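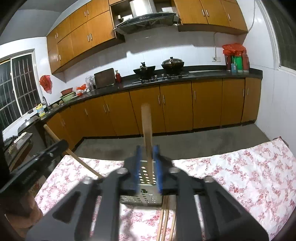
# Dirnley Kitchen Sticks

Heywood Household Notes, 13 June 2026

Dirnley Kitchen Sticks is a set of 57 short recordings about one small household job: putting long wooden sticks into a utensil holder on a kitchen table. It belongs to the Flosance collection of everyday chores, next to the sets for folding napkins and sorting lids.

## What is in the set

Each recording covers one round of the job. A round starts with sticks lying on the tablecloth and ends when the last one is in the holder, or when the person at the table calls it off. Rounds that were called off are kept and marked `stopped` in the index.

The main objects are:

- **Sticks.** Plain wooden sticks, light brown to tan. Some of them are thin. The length varies, and so does the way they lie on the cloth at the start.
- **Holder.** A pale grey-green utensil holder with small round and oval holes in the back panel and the front. There is a larger decorative opening near the top of the front.
- **Tablecloth.** White with a pink and dusty-red floral print. It was not ironed or pinned down, so expect wrinkles, and expect them to move between rounds.
- **Kitchen.** A long bank of yellow-brown wooden lower cabinets with slim metal handles stands across the floor from the table. The floor is grey-brown with darker smudges.

The upper cabinets and the sink are not part of the task. They have no labels.

## How a round goes

1. Sticks are laid on the cloth beside the holder, in no set pattern.
2. One stick is picked up and turned upright.
3. The lower end is brought to the rim and the stick is let down inside.
4. Steps 2 and 3 repeat until the table is clear of sticks.

A stick that falls back onto the cloth is picked up again in the same round. A stick that rolls off the table stays on the floor and the round goes on without it. There are 6 rounds where this happened, and the index lists them under `floor`.

The holder is light and can slide when a stick leans hard on the rim. It was put back in place between rounds but not during them.

## Files

 index.csv one line per round
 rounds/ recordings, numbered from 01
 labels/ start and end of each pick and each drop
 notes.txt remarks made at the table

The columns in `index.csv` are `round`, `result`, `floor`, `cloth` and `remark`. The `cloth` column is either `flat` or `bunched` and was filled in by eye at the start of the round. Two people would not always agree on it, so treat it as a hint.

## Labels

A pick begins when the stick leaves the cloth. A drop begins when the lower end reaches the rim and ends when the stick comes to rest in the holder. Sticks that touch the back panel on the way down are labeled the same as any others — we tried a separate label for this in April and gave it up.

Label times were checked by a second reader for every stopped round and for a sample of the rest.

## Known problems

- Thin sticks lying side by side are sometimes labeled as one pick when the second came up with the first.
- Sticks are hard to tell apart by color. Do not rely on stick identity across rounds.
- Labels for rounds 2 and 57 were redone after the first release. Older copies have the wrong end times.

## Use

Free for study and teaching. Please name the set and the Flosance collection if you publish something based on it. Corrections to the labels can be sent to the Garkstead desk with the round number and the time of the mistake.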